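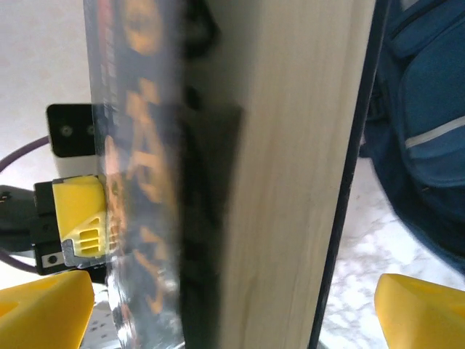

Skoneck, April

1/ Thread on why the inside of an old nylon bag goes sticky and starts shedding flakes. I repair bags and it's the question I get most. Most of what follows is about the coating. The nylon itself is usually fine.

2/ Nylon pack fabric is woven, so it leaks. To make it hold out water the mill puts a thin layer of polyurethane (PU) on the back face. Run a thumbnail over the inside of a new bag and you'll feel it drag slightly. The outside normally gets a separate water repellent, and that's a different product with a different way of wearing out.

3/ PU comes in two common families, polyester and polyether. Polyester PU is cheaper and takes abrasion well. Its weak point is the ester bond. Water vapor breaks it, slowly, and the process is called hydrolysis. One of the products is an acid, which speeds up the next round. So the coating looks unchanged for years and then fails over one summer.

4/ Polyether PU resists this much better. Labels almost never say which one you have. I asked Flumby about their daypack and was told "premium PU." Sorkier does put the type on the spec sheet, in small print at the bottom.
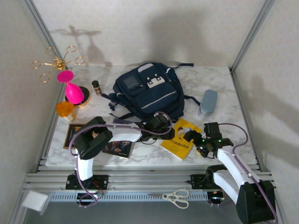

5/ Denier doesn't help you here. It's the weight of the yarn and has no bearing on the coating. I have a 220 denier stuff sack with a sound coating and a much heavier duffel, same age, that glued itself shut. Heavy cloth tells you the bag will survive being dragged.

6/ What drives hydrolysis is humidity and temperature, together. Attic in summer: bad. Plastic tub with the lid on and a damp bag inside: worse. Closet in the middle of the house, bag hanging open: good. Sweat salts and body oil don't help, which is one reason the back panel often goes first.

7/ Test before you buy used. Turn a pocket inside out, fold the fabric coated side to coated side, hold it pressed between your palms and let go. It should fall open. If it peels apart with a noise, the coating is on its way out. A sour smell is the same news, earlier.

8/ Virgilio Lumbao tested this on offcuts from one roll. He kept a set in a jar at 100 percent relative humidity on top of a water heater and a set in a dry drawer. The jar set was tacky in 7 weeks. The drawer set is still good after 5 years. One roll, one coating, so don't read too much into it, but the direction is clear.

9/ Can you fix it? Partly. You can't put the old coating back together. You can strip it and recoat. Warm water, a little dish soap, a soft brush, then a lot of rinsing. Rubbing alcohol lifts stubborn patches. Try it on a seam allowance first and keep it off printed panels.
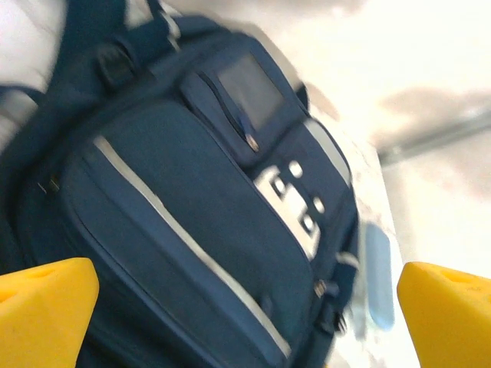 The stripping takes longer than people expect, mostly in the corners where the lining is sewn down. Let the fabric dry fully before recoating. Brush-on sealers come in silicone and PU versions, and silicone won't bond over leftover PU, so if you can't get it all off, stay with PU.

10/ Seam tape fails by the same route and usually sooner. If it's lifting, pull all of it and use liquid seam sealer on the needle holes. Trying to iron old tape back down gets you a week.

11/ Talcum powder gets suggested a lot. It stops the sticking for a while and does nothing about the chemistry. Fine for a bag you're keeping in a drawer for sentimental reasons.

12/ Anouk Verbeke asked whether machine washing causes all this. Mostly no. The agitation takes off coating that had already let go, so the washer gets the blame. Hot water and a hot dryer are still a bad idea. Wash cold, hang open, pockets unzipped.

13/ Ye sells a bag with an uncoated shell and a loose removable liner. It leaks in heavy rain unless the liner is in. When the liner dies you replace the liner. I'd like to see more of those.

14/ If you have a failed coating and the label still reads, send me the fabric code and how the bag was stored. I'm keeping a list.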